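3.2 Items left on surfaces after meals

The household survey in Allden recorded what remained on tables, benches and cabinet tops once a meal or snack was over. In total, 682 items were logged across 54 homes. Dishes and drink containers were recorded separately, as they leave the room by different routes: one to the sink, the other to the recycling bin. 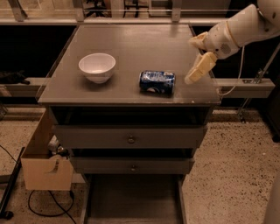
Figure 2. Bowl and drink can on a cabinet top.

Drink containers were cleared later than dishes in most homes. Residents of the Solís units said that a can was often left until someone was next going outside to the bins. Where a can lies on its side and is already crumpled, as beside the white bowl in Figure 2, it was coded as "discarded"; an upright, undented can was coded as "unknown" unless the resident could confirm its status. Bowls were coded by position only. The Bruvoteck coding sheet made no allowance for colour or size, and these were left out of the analysis.

Storage below the surface was noted but is treated in Section 4.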